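**Cold process lavender bars, how long do you cure?**

**joltik_suds** — Jan 1, 2025
Happy New Year, soap people! I just cut my first real loaf, olive and coconut oil with a bit of shea, and it smells SO good. I got 17 bars out of it. My book says four weeks of curing, but the woman who taught the class at Tollham swears by 3 months. Who's right? I want to give these away and I'm already impatient.

**drummond_lane**
Congrats on the loaf! Four weeks is fine if coconut is a decent share of your oils. I've used mine at four weeks for years and they lather beautifully. Just weigh a bar every few days — when it stops losing weight, you're good to go.

**Deolinda Cardoso**
Going to disagree with drummond a little. If it's mostly olive, wait. A young olive bar gets slimy in the dish and people think that's what handmade soap is like. Mine at three months are a whole different soap, hard and creamy and wonderful. What's your percentage?

**joltik_suds**
73 percent olive! Is that a lot?

**Deolinda Cardoso**
That's a lot, lol. Wait the three months. And write the cut date on something, you will forget it. I keep a sheet for every batch: oils, lye, water, scent, cut date, weights.
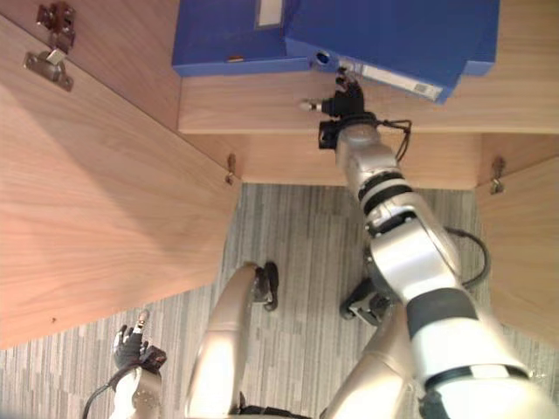

*Blue binders on the cabinet shelf*

I used to keep my notes on my phone and lost two years of recipes. Paper for me from now on!

**drummond_lane**
OK, at 73 I'd go longer than four weeks too. Six to eight, though. Three months is for pure castile, in my opinion, and even then I cheat.

**Gillespie Urquhart**
Cut one bar in half and try it at six weeks. I love doing this, you really feel the change from week to week. Also, flip them on the rack so both sides get air, and keep lavender buds off the top — they go brown and look like something a mouse left.

**joltik_suds**
Oh no. I put buds on top.

**Gillespie Urquhart**
Everybody does it once! Scrape them off with a butter knife, the bars will still be lovely.

**skako**
Team three months here. Put them in a closet and make another batch so you quit staring at them.

**joltik_suds**
Already melting the coconut oil :) Trying oatmeal and honey this time. Will report back on the half bar at six weeks!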